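Search tickets

Plitwood Land Records and Zoning Portal
Support Ticket 186
Status: Resolved
Category: Parcel lookup / zoning overlay
Reported by: Okoro Township Planning Office
Opened: 26/11/2018

Summary
Parcel searches in the Kovard Road corridor return the former zoning district. The reporting office states that 38 parcels were rezoned from agricultural to rural residential by ordinance in September and that the public map continues to list them as agricultural.

Impact
Applicants are printing zoning letters with the wrong district. The office has recalled 11 letters and is issuing corrections by hand. One variance hearing has been continued to the next meeting so that a corrected notice may be mailed to adjoining owners.

Steps taken by reporting office
Cleared browser cache. Searched by parcel number, owner and street address. All three searches returned the former district. The adopted ordinance map was attached to the ticket.

Support entry 1
The ticket was assigned to the map data group. The zoning table was compared with the adopted ordinance, and the table is correct. The public map draws its labels from a separate overlay file supplied by Driken, and that file carries the former district line.

Support entry 2
A request for a replacement overlay was sent to Driken. Until it is received, the automatic zoning letter has been turned off for the affected parcels. Applicants will see a message directing them to the planning office counter.

Support entry 3
Replacement overlay received and loaded to the test site. Of the 38 parcels, 20 displayed the new district. The remainder are split by the creek setback line and were still matched to the former polygon. The matching rule was changed to use the parcel center point, and the overlay was loaded again. All parcels now display correctly on the test site. 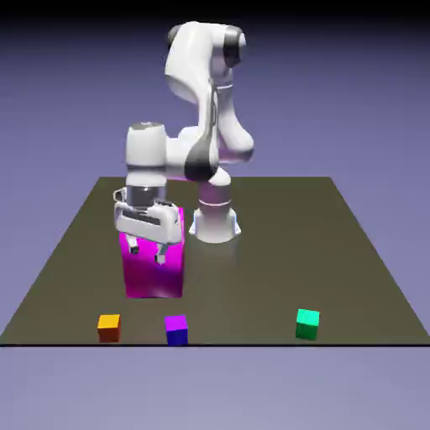
Attachment 2: White robot arm on square platform, rendered view.

Support entry 4
Changes moved to the public site. The reporting office confirmed the result by parcel number and by address. Automatic zoning letters have been restored.

Note to offices
Letters printed before the correction are not reissued by the portal. Each office must replace them under its own procedures. Recorded deeds and tax classifications were not affected by this error.

0 comments | 0 shares

Contact the Plitwood Help Desk | Copyright Plitwood | Back to top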